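Thursday, October 19, 2023
By Ghazala Ansari and Wiroj Luangrath

Search papers, authors, keywords

4. The open day at Pomen 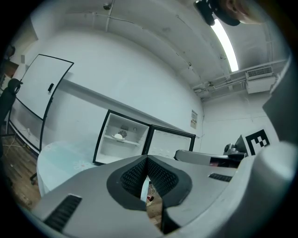 Figure 3. View from the hand-held gripper at the fridge station, with the door open and a plate on the shelf.

4.1 What visitors did

I'll say up front that we planned this as a demo and only later decided it belonged in the paper. Visitors came through the lab in groups, and each group got a short talk from Callum Lambert before anyone touched the hardware. Then came the part they'd been waiting for - picking up the hand-held gripper and trying the mini refrigerator task themselves!

We kept the room much as we use it on a normal working day, with the whiteboard, the round table and its pale blue tablecloth, and the arm set up beside the fridge (Figure 3). People liked that. One visitor told me it felt more like somebody's kitchen than a lab, and I wrote that down right away.

The question we heard most was how much practice the policy needs. Our training set going into the open day had 3,677 demonstrations, and we'd hoped to reach about 4,000 by March. We left the visitor attempts out of both numbers, as most people were still getting used to the grip.

4.2 What we took from it

Beginners tended to rush the approach to the plate and then slow way down at the grasp - pretty much the reverse of our trained operators. Tassanee Chaimongkol has since rewritten the instructions for new operators with that in mind.

Get new papers by email. Subscribe to our newsletter.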